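Is your old PC really too slow, or is someone selling you a new one?

Every October the mailbox fills up with the same pitch. Your computer is past its best, support is winding down, trade it in now and save. This year's flyer from Cluvis offers members of our group 4 "refresh bundles," the cheapest at $512, and I've had enough questions about it that I read the small print.

First, the claim that a desktop slows down with age. I don't buy it, at least as stated. The processor does the same work it did when it left the factory. What changes is what we pile on top: browsers with thirty tabs, three programs that all want to check for updates at startup, a chat app that never closes. A fan clogged with dust can drag things down too. None of that is on the flyer.

Second, the trade-in. Cluvis says "up to $200" for your old machine. Kanchan Singhal called and asked what a six-year-old office desktop in good order would bring. She was told it would depend on inspection. She asked for a range and didn't get one. Maybe the offers are fair, but I'd want the figure in writing before I handed anything over.

Third, the "tune-up" software that comes with every bundle, a product called Nerkside. Wolfram Stüber ran the trial on his own PC. It reported 349 issues. He looked through the list and most of them were browser cookies. The price to fix them renews every year unless you remember to cancel.

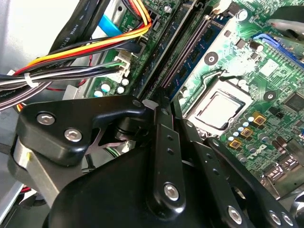
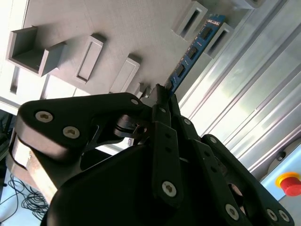

Inside a desktop with a Dell motherboard, and a memory module held over a slotted panel.

So what would I do with the money? Probably not much, to begin with. Open the startup list and turn off whatever you don't recognize (look it up first, please). Uninstall the toolbar you never asked for. If the machine still crawls, find out whether it is short of memory or stuck with an old spinning drive. Either one can often be replaced for a good deal less than a new computer, though some slim models make it hard, so check yours before you order parts.

I'm not saying never buy new. Rosemarie Engelhardt edits video and her old desktop could not keep up, whatever she cleaned out of it. She replaced it and is happy. But she knew what she needed it for, and she compared prices at Kramer and two other shops before she paid.

If you've already signed up for a bundle, read the cancellation terms on the back page. They're in the gray box, in very small type. And if anyone has had a trade-in offer from Cluvis in writing, send me a copy — I'd like to see what "up to" comes to.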